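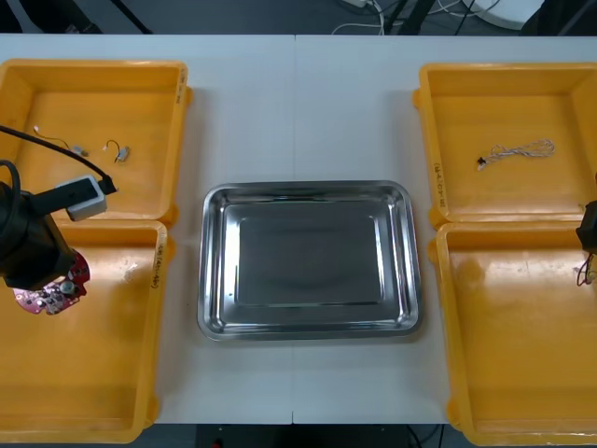
Figure 7-1. Table layout for sorting, left arm carrying a board over the near bin.

Stonus Two-Arm Bench Build
Section 7: Laying out the table and running the first sort

Revised 19 Aug 2020

This section covers placing the bins and tray, routing the wrist camera cables, teaching the bin positions, and picking up boards and small wire harnesses. Complete Section 5 (mounting the arms) and Section 6 (joint zeroing) before you start. If you are building in the Genitz shared workshop, book the bench for the whole session. The taught positions are only good until someone moves the table.

In these steps, "near" means the edge of the table closest to the operator and "far" means the opposite edge. Left and right are the operator's left and right.

7.1 What you need

Two arms, mounted and zeroed
Vasov controller, connected to both arms
Rebane wrist cameras with their cables
Yellow plastic bins, two shallow and two deep
Stainless steel tray with a raised rim
Permanent marker
Masking tape
A few scrap circuit boards and short cable assemblies for practice

CAUTION: Use scrap parts until you have completed 7.6. Do not practice with a board you want to keep.

7.2 Placing the bins

1. Press the two tabletop sections together and check the seam with your finger. If you can feel a step, adjust the feet of the lower section.

2. Put the tray in the center of the table. It may sit across the seam.

3. Place one shallow bin at the far left and one at the far right.

4. Place the deep bins directly in front of the shallow ones so that each side of the table has a straight column of two.

5. Leave the space between the columns clear except for the tray.

6. Write a label on each bin with the marker. Put it on the wall that faces the middle of the table, where you can read it without reaching past an arm.

7. Tape around the base of each bin. Mark the outline on the table too, so the bin can go back in the same place after cleaning.

The default program uses the far bins for incoming parts and the near bins for sorted parts. The tray is for anything you want to look at by hand. You can swap these in the bins file, but keep the deep bins near. The arms were tested with the lower walls at the far side and may not clear the deep ones there.

7.3 Routing the camera cables

CAUTION: Switch off arm power at the Vasov controller before plugging or unplugging a camera.

1. Plug the cable into the end of the camera housing. Push until it is fully seated.

2. Leave a loop of cable at the upper part of the arm. With the arm stretched to its farthest taught point, the loop should still have slack in it.

3. Run the rest of the cable off the far side of the table to the controller.

4. Move the arm by hand through its full range. Watch the cable at the wrist and at the bin rims. If it catches, change the size of the loop and try again.

5. Turn on the power and open the camera page. You should get a live view from each wrist.

Note: A cable may pass over a far bin as long as it does not drop below the rim during a pick.

If the camera page shows code 404, the controller has not found a camera on that port. Reseat the cable at both ends and restart the camera service. Restarting the whole controller also works but clears any position you have not saved.

7.4 Teaching the bin positions

1. Set the speed limit to 100 in the arm settings file. The units are millimeters per second.

2. Select the left arm. Move the gripper over the middle of the far left bin and save the point as "pick high."

3. Lower the open gripper until the fingertips are just clear of the bin floor. Save this point as "pick low."

4. Raise the gripper straight up before moving sideways. Never jog sideways with the fingers below the rim.

5. Repeat for the near left bin, using "place high" and "place low."

6. Repeat steps 2 to 5 with the right arm and the right-hand bins.

7. Teach one point over the tray for each arm. Do not run both arms to the tray together. The default program has a lockout for this, but the manual jog page does not.

7.5 Picking up a circuit board

1. Place one scrap board in the far bin.

2. Start the single-pick routine and keep your hand on the stop button.

3. Check that the fingers close on the edge of the board and not on a tall component. Boards with an irregular outline often need the wrist turned by hand first. Use the rotate keys and then choose Resume.

4. Let the arm carry the board over the near bin and lower it. The fingers should open just above the floor of the bin.

If the board drops early, raise the grip force one step and try again. If it bends, go back down.

7.6 Picking up a wire harness

Harnesses take more setting up than boards. They lie differently every time, and light wires shift when a finger touches them.

1. Lay one short harness in the bin. Spread it enough that the wires are not in a ball.

2. Bring the open gripper down slowly while watching the wrist view.

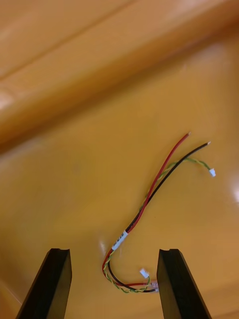 Figure 7-2. Wrist view before closing on a small harness. The clear connector is next to the right finger.

3. Line up the gap between the fingers with a section where the wires run together. The part next to a label band is usually a good place.

4. Look for connectors close to the inside of either finger. If there is one, back up and shift the gripper away from it. Closing on a connector can crack the housing or push the harness out sideways.

5. Check for free wire ends as well. Stripped ends must not touch a powered board, so sort harnesses and boards in separate runs.

6. Close the gripper at the lowest force setting, lift a short way, and stop. Wait for the harness to quit swinging.

7. Continue to the near bin and release.

Note: Glossy bins can show bright glare spots in the wrist view. If a spot covers the part you are trying to grip, move the lamp or turn the bin end for end. Raising the exposure makes it worse. The exposure value used on the original build was 600.

7.7 Before leaving the bench

1. Move both arms to the park position.

2. Save the taught points under a new file name. Do not overwrite the last set until the new one has completed a full run.

3. Switch off arm power, then the controller.

4. Take all loose parts out of the bins and wipe the bin floors with a dry cloth.

5. Check the tape outlines and replace any that have lifted.

Go to Section 8 to set up unattended stop limits and the run log.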